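床单

床单是铺在床垫或褥子表面的大幅织物，用来隔开人体与床垫，吸收汗液和皮屑，便于单独拆下清洗。在家用纺织品当中，床单大概是结构最简单的一种：一块布，四条边，没有扣子也没有拉链。可就是这么一块布，牵扯出织造、裁剪、洗涤、折叠一整套学问，越看越有意思！

名称与分类

汉语里的“床单”有广义和狭义两种用法。广义包括一切铺在床面上的单层布；狭义专指四边不收口的平单，与四角收口、罩住床垫的“床笠”相对。盖在人身上、夹在身体与毛毯之间的那一层，习惯上叫“盖单”或“上单”，在使用被套的家庭里不太常见，旅馆里倒是常能遇到。“褥单”一词在北方部分地区仍在使用，多指铺在褥子上的小幅布。

平单的好处是不挑床垫，宽一点窄一点都能铺，洗后容易叠平；短处是睡一夜就跑位，需要把边缘掖到床垫底下。床笠正好反过来，铺上以后很服帖，但尺寸要对得上，床垫厚度差几厘米就可能套不上，或者在四角鼓出一团。

材料

棉是最常见的床单用料。平纹棉布透气、手感干爽，洗得越多越柔软；斜纹和缎纹的棉布表面更光滑，垂感也好，只是缎纹浮线较长，容易被指甲、拉链勾丝。亚麻吸湿快，夏天铺着十分舒服，缺点是起皱厉害，喜欢的人偏偏就喜欢那一身褶子。化纤与棉混纺的床单干得快、不易皱，旅行和集体宿舍里用得多。

包装上常见的“支数”和“密度”是两回事。支数说的是纱线粗细，数字越大纱越细；密度说的是单位面积内经纬纱的根数。有的商家用多股纱重复计数，把密度写得很高，摸上去却又厚又闷。业余织物收集者埃尔曼诺·塞拉（Ermanno Serra）在小册子《Nolar布样手记》里登记了2,741块床品布样，他的看法是，挑床单时先对着光看织纹匀不匀，再用手背试凉热，数字放在最后看。这个次序很值得学！

皱褶

床单起皱，主要是因为纤维在受潮受压时弯折，干燥后便固定在弯折的形状上。棉和麻尤其明显。浅色床单上的折痕在侧光下格外清楚，长的斜纹往往顺着受拉的方向走，短的碎褶则集中在布料松弛的地方。

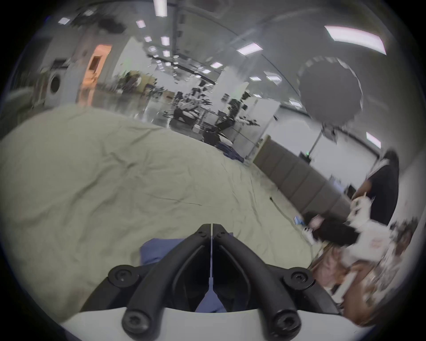
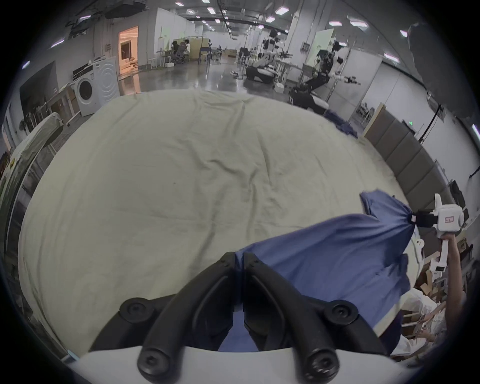 浅色床单与蓝色布料，两图摄于同一处。

减少皱褶的办法不少。洗后趁着还有潮气，两人各执一端，沿对角线轻轻拉扯几次，再沿经向抖开，很多折痕当场就松了。晾的时候布边要对齐，横跨两根晾杆比搭在一根上好，中间能通风。用烘干机的话，宁可早几分钟取出，留一点潮气，直接铺到床上抻平。已经干透的床单可以喷些水雾，用手掌从中间往四边抹，隔一阵再看，往往平整许多。熨烫当然最彻底，不过双人床单幅面大，熨完前半幅，后半幅又垂到地上压皱了，所以通常先对折再熨。

铺设

平单的铺法以“信封角”最为人熟知，也有人叫它“医院角”：先掖床尾，再把侧边在离床角一小段的位置提起，拉成斜面搭在床面上，将下垂部分掖进去，最后放下斜面，整条侧边一并掖好。做得熟练的话，角上会出现一道利落的斜线，看着真让人高兴。

一个人铺大床，从对角入手最省力。先固定床头一角，再走到床尾对角拉紧，剩下两角自然就位。两个人铺则站在床的两侧，捏住布角同时抖开，让空气把布托起来，落下时基本就正了。床的一侧靠墙或有软包时，应先掖靠里的一边，外侧留作最后调整。

折叠

大幅布料难叠，难在找角。常用的办法是双手各插进一个布角，把其中一角翻套到另一角上，再顺着边摸到第三、第四个角，依次套好，得到一个带直边的长方形，之后折成三折或四折即可。平单、床笠都能这样处理，床笠因为有松紧带，叠好后边缘会略鼓，压在下面放一夜就服帖了。

若在床面上叠，可以先捏住一角提起来，让布料自己垂顺，看清哪边是长边，再铺开对折。深色布沾绒毛比较显眼，最好与浅色床单分开叠放。民宿经营者达采·塞普（Dace Sepp）在她为Huvia旅舍写的整理手册中主张“成套收纳”，把床单和被套叠好后一起装进同套的枕套里，取用时一袋就是一张床，省去翻柜子的工夫。手册规定每张床配三套，一套在用，一套在洗，一套在柜中。

洗涤与更换

新床单第一次使用前应当下水，洗去浮色和浆料。深蓝、大红一类颜色头几次要单独洗。滚筒洗衣机洗大幅床单时容易把小件裹在里面，形成一个湿重的布团，甩干时机身跟着晃动；少装一些，或者把床单松散地放入，不要整块卷着塞进去，情况会好很多。普通棉质床单用温水即可，水温过高会加快褪色和缩水。

更换周期各家不同，一至两周换一次较为普遍，夏季出汗多时可以更勤。换下的旧床单布面软熟，裁开做抹布、防尘罩、衬里都很合用，中间磨薄的部分剪去，两侧靠边的地方往往还结实得很。

参见：床笠、被套、枕套、褥子、家务整理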